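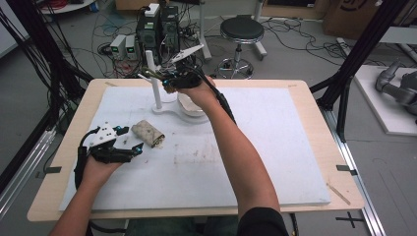 Table 7, white board on top, cloth and small bowl out. Cables on floor behind.

Sullel - Stutham unit
Workroom safety walk, tables and floor
26 July checks replaced by this sheet, dated July 26, 2024
Checked by: Gheorghița Ghiță
Next full walk: September

TABLE TOP

1. Board sits flat, no rocking
OK. Pressed all four corners.

2. Board clean
NO. Grey scuffs and dirt marks across the middle. Wiped a patch with a damp cloth, some came off, some didn't. If it wont shift by next walk turn it over or swap it. Darby has spares, ask first.

3. Loose items cleared from table edge
NO. Thin wooden stick lying by the front right corner. Small thing but it rolls, and then its on the floor. Put in the tray, please leave it there when not wanted.

4. Edge tape down and not lifting
OK both sides, left and right. Black tape. Ran a thumbnail along, one end a bit fluffy on the left, not worth redoing yet.

5. Cloths folded or binned after use
PARTLY. Tan and grey one rolled up on the board, all crumpled. Fine while someone is working. Not fine overnight. Same comment as last time.

6. Bowl and stand set back from the edge
OK. Bowl at the back in the middle, next to the white stand. Good place for it. No chips in the rim that I could feel.

7. Table legs tight
OK. One bolt took a quarter turn.

FLOOR AND BEHIND TABLE

8. Cables tidy and off the walkway
NO. Main problem today. Two black computer towers on the floor behind the table and cables tangled all round them. Needs ties, and somebody to sit down for an hour and do it properly - not just shove it further back. Pascu order for ties went in, 61 in the bag, should be plenty.

9. Power units clear of cloths, paper, liquids
OK. Two small white ones left of the towers, nothing on top. Keep it so. No drinks on that side please.

10. Stool safe, castors run free
OK. Round black one on wheels. Gas lift holds. Push it under when you get up, its right where people cut through.

11. Boxes off floor
NO. Cardboard box against the wall. Empty ones flat to recycling, full ones on the shelf. Didn't have time to look which it was.

12. Floor markings readable
OK. Black tape cross by the table still stuck down. Mop round it, dont scrub.

13. Hanging cable bundles secured to post
OK for now. Left side. Looked at the top tie only, need the steps for the rest.

ACTIONS

Items 2, 3, 5 - whoever is on the table, same day
Item 8 - within 7 days, tell me when done
Item 11 - before Monday delivery
Item 13 - me, with the steps

Extinguisher and first aid box are on the other sheet. First aid box short of plasters agian, order placed.

Signed G. Ghiță
Copy on the door, copy to Darby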